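Bilyk's box exhibition opens in the old customs shed

March 1, 2020

I've been waiting for this one since November, when the Drellari gallery put a single line on its website saying that Bilyk would be taking over the customs shed on the Ernard quayside "with some boxes". Well, the boxes are in, the doors are open, and I went down on the first morning with a flask of tea and far too many layers on.

For anyone who hasn't come across them, Bilyk is a small art collective that makes work about freight, ports and the stuff that gets moved about without most of us giving it a thought. Their last piece in this part of the world was a sound recording of a crane, which played in the library foyer and drove a fair few readers up the wall (I loved it!). The new show is called Bondadero, after a cargo ship that used to call at Ernard, and it's a good deal bigger and a good deal quieter.

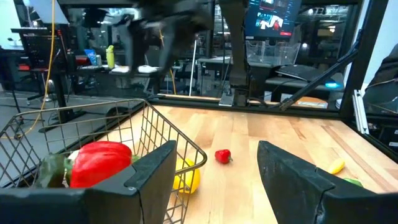
Bondadero is made up of 17 wooden crates, each one fitted with a peephole and a small lamp. You go round with a copied page from a shipping ledger in your hand, and every crate matches an entry on it. Some of the entries are grand -- clocks, bolts of silk, a church organ in pieces -- but the ones that got me were the plain household goods, food mostly. It had never crossed my mind to wonder what sort of ship or lorry my own shopping had come in on. I've been wondering ever since, which I suppose means the show has done its job.

The oldest entry on the ledger page is dated 1697. Bilyk have given it the smallest crate of the lot and put it right at the back of the shed, where the floor slopes and you have to crouch to get your eye to the hole. I won't say what's in it. I will say that I queued for it twice, and the second time I stayed down there long enough for my knees to complain.

Not everything works. There's a film projected on the end wall, 29 minutes of a container being lifted and put down again, and I gave up well before it finished. The sound bounces about so badly in there that the spoken bits are lost, and the two benches are both behind a pillar. The wall texts are a slog as well. I read one of them three times and still couldn't tell you what "the sovereign interior" is supposed to be, though I did hear another visitor reading it aloud with great enthusiasm, so maybe it's just me.

What I liked best was how the crates are set out. They've been placed along the old painted lines on the floor, where goods used to wait to be inspected, so you end up shuffling from one to the next as if you were waiting to be inspected yourself. The lamps are on timers too. Now and then one goes off just as you bend down, and you have to decide whether to hang about in the dark or move along. I hung about. A little boy in front of me didn't, and told his dad very loudly that the box was broken.

Drellari says the shed can hold up to 20 visitors at a time, so there may be a wait outside, and it is a bitterly cold bit of quay. Entry is free and there's no booking. The last crates are down a short ramp with a handrail, and the staff on the door will lend you a low stool if crouching is a problem -- do ask, because there isn't a sign.

There's also a little printed booklet by the door with the whole ledger page reproduced in it, plus a short essay on how the ship got its name. The essay is far better than the wall texts and I'd read it first if I were you, perhaps over a bun at the kiosk by the bridge. I read mine on the bus home and missed my stop.

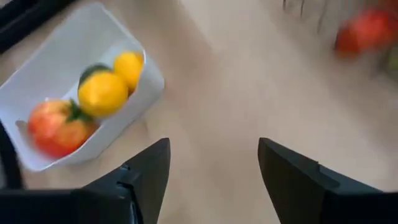 Getting there

The customs shed is at the far end of Ernard quay, past the boatyard. Buses stop at the bridge and it's a flat walk from there, though the cobbles are uneven near the slipway. The car park by the boatyard is for permit holders only. Dogs are allowed in the yard but not in the shed.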